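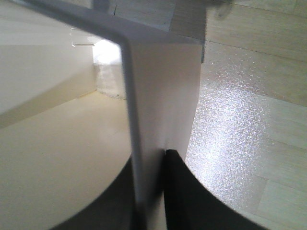 Turning out, or a bedroom turn-out, is the household job of clearing a bedroom down to its big pieces, cleaning it, and putting it back with the bed made last. Not the same as the daily tidy (see Tidying, daily), which leaves everything where it stands. A turn-out usually starts with an empty container of some kind set down by the bed, and everything loose goes in there for sorting later. Smooth-walled bins are the usual choice, cream-colored like this one or any other color, with a narrow rounded rim that is easy on the hands. Woven baskets work but snag knits. On a pale wood-patterned floor a bin slides fine if lifted a little at one side. Older books say "turning out" for any room. In this article, bedroom only.

Contents
1 Name
2 Order of work
3 The bed frame
4 Bedding
5 Curtains
6 Floor
7 In Stendville
8 Common mistakes
9 See also
10 Notes

Name

"Turn-out" from the old habit of literally turning the contents of a room out into the hallway. Also "doing the room through", "bottoming" (northern English, rare in the US), "stripping down" which really only means the bed. Spring cleaning covers the whole house and is a seperate article.

Order of work

Top to bottom is standard. Windows and curtains, then the bed frame, bedding, floor. The container comes first in all versions. Some people do the floor twice, once rough at the start and once at the end, and the argument over this takes up most of the talk page.

Usual order, short form:
Loose things into the container
Bedding off or folded back
Curtains shaken or taken down
Frame and rails wiped
Mattress aired
Floor
Bed made
Container sorted

Sorting last is the weak point. A full bin pushed into a corner can stay there until December. The Baltside method (below) puts sorting before the bed is made, so there is a flat surface to sort on. Drawback: dusty things on the mattress. Cover with an old sheet.

The bed frame

Wooden frames collect dust in the seams between boards and in recessed panels, mostly along the bottom edge of the recess. Dry cloth first. Then a barely damp one, with the grain. Side rails get more wear than any other part, people sit on them, and the finish goes dull there before anywhere else. 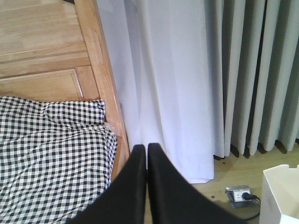 Panel corners need a soft brush or a cotton swab. Polish is optional and most sources now leave it out, as it builds up in the grooves and has to be scraped off again. On frames with slats the slats should be lifted out once a year; on solid platforms there's nothing to lift but the mattress still has to come up off the boards for airing. Stand it on its long side against the rail. Two people for anything 160 cm wide or over.

Bolts are tightened at the same time. Frames by Jarkado, a maker found in a lot of rentals in this region, have 8 bolts, four at each end, hex head. Other makers vary. A frame that creaks after tightening usually has a worn bolt hole. Wood glue and a matchstick is the old repair for a stripped screw, it does nothing for a bolt.

Gap between mattress and rail: a narrow band of mattress showing at the side is normal. A gap wide enough for a hand to drop into means the mattress is the wrong size for the frame. Things found in this gap go in the container with the rest.

Bedding

Full strip or fold-back. In a full strip everything comes off and goes to wash. In a fold-back, the duvet is folded toward the head or foot of the bed in thick layers and the lower half of the bed is left flat for sorting clothes. Fold-back is quicker. Full strip is what most people mean by a proper turn-out.

Checked and striped covers make it easier to get a bed straight, the lines show up any twist. Gingham is the common one. It's a plain weave with dyed and white yarns in even bands, so the check is woven in and reads much the same on both sides, where a printed check has a clear wrong side. Black and white gingham has three tones, black, white and the gray where the two cross. Small checks hide creases better than large ones. They also make a crooked edge very obvious at the rail.

Washing gingham: inside out, warm not hot. Black yarns can bleed into the white in the first few washes, so alone or with darks to begin with. Iron damp or don't bother. The Sachdeva care leaflet, widely copied in household guides here, gives 36 washes as the life of a cotton cover before the fold lines start to thin. No source given for that, and plenty of covers last longer.

Matching sets (same check on duvet cover and bottom sheet) look tidy but have one practical problem, a corner of the duvet tucked under by accident is hard to see against the sheet. Run a hand down the side before calling it done.

Putting a duvet into its cover is treated at length elsewhere. Roll method, burrito method, and simply climbing in with the corners. All work.

Curtains

Long curtains are shaken or vacuumed in place on most turn-outs and taken down once or twice a year. Sheer curtains show dust less than lined ones but hold smells more. Wash sheers alone, gentle cycle, and hang them back up damp so that the pleats drop out by weight. No iron needed in most cases.

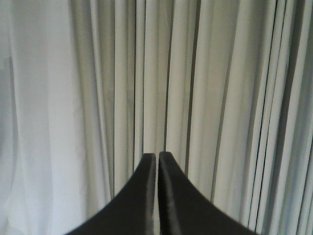 Length matters for the floor. A hem ending just above the floor lets a mop or vacuum head pass. A hem that rests on it will pick up a gray line along the bottom within a season, and that line is the first thing to treat before washing. Soak just the hem in a basin overnight. Curtains that puddle should be tied up or draped over the bed rail while the floor is done, then let down once the floor is dry.

Vertical folds should be set by hand after rehanging: top to bottom, one fold at a time, a loose ribbon round the whole curtain for a day. Hotels use a steamer.

Tracks and poles are wiped while the curtain is down. Count hooks before the wash, someone always loses one. (Cite?)

Floor

Light wood and wood-look floors show hair and dark lint, dark ones show dust. So neither is easier, whatever the shop says. Sweep from under the bed outward. Damp mop, wrung hard, along the boards. On wood-patterned vinyl or laminate the water sits in the joints if the mop is too wet.

Under the bed is the real work. Low platforms with little clearance need a flat mop or have to be pulled out from the wall; felt pads under the feet if this happens often. Check the pads for grit before you move anything.

In Stendville

The custom of a street turn-out, all the households of one street airing bedding on the same day, was kept up in the Stendville harbor quarter and written down by Eglė Kazlauskienė in her housekeeping notes for the local paper. The set day was 13th April, or the next dry day. Her column drew 549 letters in its first run, most of them to do with mattresses, and the answers were later gathered as the Baltside Household Book, which is where the Baltside method gets its name.

The method in short: container by the door, not by the bed. Bedding folded back, not stripped. Sort on the covered mattress, then strip, then wash. Windows open from start to finish whatever the weather. Kazlauskienė was strict on the last point and had a running disagreement with readers over it. Later editions soften it to "open where possible".

The book has nothing on fitted sheets and very little on blinds. A supplement was planned, status unknown.

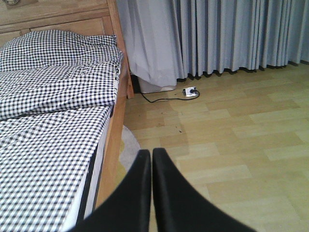
Wooden bed with a gingham duvet folded back over matching bedding; long gray curtains at right.

Common mistakes

Starting with the wardrobe. It is its own job and will eat the day.

Using more than one container. The sorting then never gets finished, things just move between bins.

Making the bed before the curtains are shaken. Dust lands on clean covers.

Folding the duvet while it is still warm and damp from the night. Let it lie open for an hour first. The same goes for mattress pads.

Leaving small objects on top of the headboard or footboard panel. They fall behind when the frame is moved. Clocks especially.

Overfilling. If the container can't be carried in two hands without something sliding off, take it out and sort it, then carry on with the room.

See also

Airing (bedding)
Duvet cover
Gingham
Hospital corner
Mattress, turning of
Sheer curtain
Tidying, daily

Notes

Bolt pattern from the Jarkado assembly sheet, older frames may differ.
Page numbers for the Household Book still to be added. The second and third editions are numbered differently and the quotes on the talk page mix up teh two.
Section on children's rooms moved to its own article.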